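Home About Archives Blogging Contact

Search this blog Type and hit enter

Should I delete half my blog?

14 August 2026

Every few years the advice about old blog posts flips over. When I started, you were supposed to keep everything, because every post was a little door into your site. Then you were supposed to update everything. Now the word is "pruning," and the people who told us to publish five times a week are telling us to take most of it down.

I have 383 posts on this blog. According to a site health report I ran last month through a service called Ornari, 6 of them are "performing." The rest are gray. The report doesn't say what gray means in words, it only colors them in, and then there is a button that offers to draft a deletion plan if you move up to the paid tier. I notice that the paid tier is always where the bad news gets explained.

I'm not against deleting things. I took down a giveaway post years after the giveaway ended and felt fine about it. What bothers me is how sure everybody sounds. I read a long write-up by a blogger named Renato Pascual who cut his archive down hard and says his search traffic went up afterward. Good for him. But in the same stretch of weeks he also switched hosts, changed his theme, rewrote his menus and got mentioned in a newsletter much bigger than his. Any one of those could have done it. He gives all the credit to the deleting, and there happens to be a link to a pruning course at the end of the post.
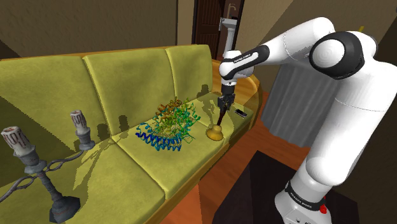

The three-cushion sofa, with candles at the left.

So I went looking for somebody with nothing to sell. It took longer than it should have. Most of what I found was the same article with the paragraphs in a different order, and each one linked to another one as proof. I followed a chain of those links one evening and ended up back at the page I had started from.

The argument itself goes something like this. Search engines look at your whole site, so weak pages pull down the strong ones. Remove the weak ones and the strong ones float up. It sounds reasonable if you say it quickly. When I slow down I have questions. What makes a page weak? Usually the answer is "low traffic," but a page can have low traffic because few people need it. My post on moving comments out of Gilden, the old commenting add-on, gets almost no visits. The visits it does get come from people who are completely stuck, and I know this because they email me. By the report's standards that post is gray and should go.

The other usual answer is word count. Anything under 500 words is "thin." I have read plenty of posts well over that length that could have been a sentence, and I have probably written a few of them. Padding a short post so a report will turn it green seems like a strange way to spend a Saturday morning, or any morning.

I did try a small test, for what it's worth. Last November I picked 5 old posts that I didn't care about and unpublished them. I didn't change the theme or the menus while I waited. Then I watched the numbers for the whole winter and nothing happened that I could see. Traffic wobbled up, traffic wobbled down, the way it did before. A person could say 5 is too few to show up, and that person might be right. But then how many do I have to throw away before I find out it doesn't work? It's a test where you have to hand over the thing you might want back.

One of the posts, by the way, turned out to have been linked from a forum in Tidville, and somebody wrote to ask where it went. I put it back up. That was the only measurable result.

I brought all this up in the comments of my last post, and I got more replies than I usually get about anything.
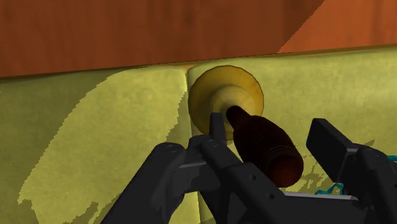 Ishbel Gillies wrote that I was being too hard on the idea. She went through her own archive one post at a time, with no report and no scores, and asked whether she would be happy for a new reader to land on it. If the answer was no she fixed it or took it down. Her traffic didn't move either, she said, but she stopped wincing when people told her they had been reading back through her old stuff, and that was enough of a reason for her.

I have less to argue with there. She isn't claiming that it feeds the search engines or that anybody else has to do it. I would still want to know how long it took, and whether the time would have been better spent writing something new, but that's her call.

Lesego Khumalo asked about redirects, and I should have covered that. If you take a post down and you have something close to it, point the old address at the new one. If you have nothing close, leave it alone and let the page say it's gone. Don't send everything to your home page. I have landed on too many home pages while looking for a recipe or a fix for a broken sidebar, and I have never once stayed to look around.

My own plan for now is small. I've exported the full archive and saved it in two places, which I would suggest to anybody before they touch a delete button, paid or free. I've canceled the Ornari trial. There are a few posts with dead affiliate links that I'll clean up when I get to them, and there's a whole run of "blogging income report" posts from my first years that I find hard to look at. Those might go. They were mostly reports of no income.

As for the gray posts, they can stay gray. If traffic falls off a cliff by the end of the year I'll say so on this blog and you can all tell me you saw it coming. And if you have deleted a big chunk of your own archive and changed nothing else at the same time, please leave a comment with your before and after numbers. I would like to see a set that didn't come with a coupon code.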